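December 30, 2021
By Aileen Tiongson
Reading time: 3 min

We use cookies to remember your settings. By staying on this site you accept them.

Notes for my talk on moving away with a child after separation

Start slowly. Thank Hayley Pickering for the invitation and for reading the first draft. Say that I talk about general practice and that the rules in each state are different, so people must check their own.

First point. A parent who wants to move should tell the other parent in writing, and early. In many places the law gives a fixed period for this notice. In others, the period is in the parenting order itself. Ask the room: who has read the order again before giving advice? (Wait for hands.) I had a file where two lawyers argued for a month about a notice period, and it was written on page 3.

Second point, distance. I will use one family through the whole talk, with the details changed. The mother lives in Skurnville and has work offered in Purba, 1,170 miles away. The father sees the child every second weekend and one evening in the week. After the move, the evening is gone. The weekends are possible only on paper. So we must speak about longer blocks: school breaks, most of the summer, video calls at an hour when the child is awake.

Do not say "equal time" here. Last year I said it and the discussion went to another subject for 35 minutes.

Third point, evidence. Judges want to see the plan for the new place. Which school, which doctor, who picks up the child when the parent works late. A letter from the employer helps. A rent offer helps. A general feeling that life will be better there helps very little, even when it is true. Mention travel costs: in my family the flights came to $2,702 for one year, and the parties had not discussed who pays. The order should say it.

Fourth point, the child's own view. Age matters, but there is no magic number. Be careful with children who repeat the words of an adult. A neutral person should ask, and should ask more than once. Drink some water before this part, I always go too fast.

If somebody asks about temporary orders: a short answer only. A temporary move can become the new normal life of the child, and later it is hard to turn back. This is why I ask for an early hearing date. If somebody asks about moving to another country, say it needs its own talk, and offer to stay at the coffee table afterwards.

Last part is the handout. One page, with the notice checklist on the front and the travel cost table on the back. Leave the copies near the door.
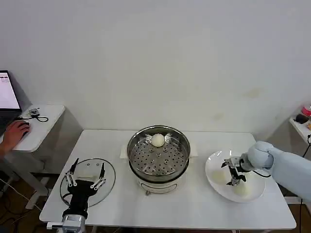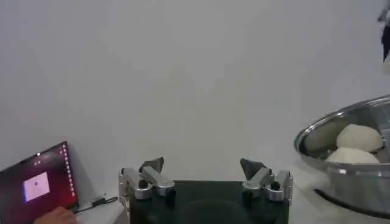

First photo: steamed bun in the pot, with the glass lid beside it.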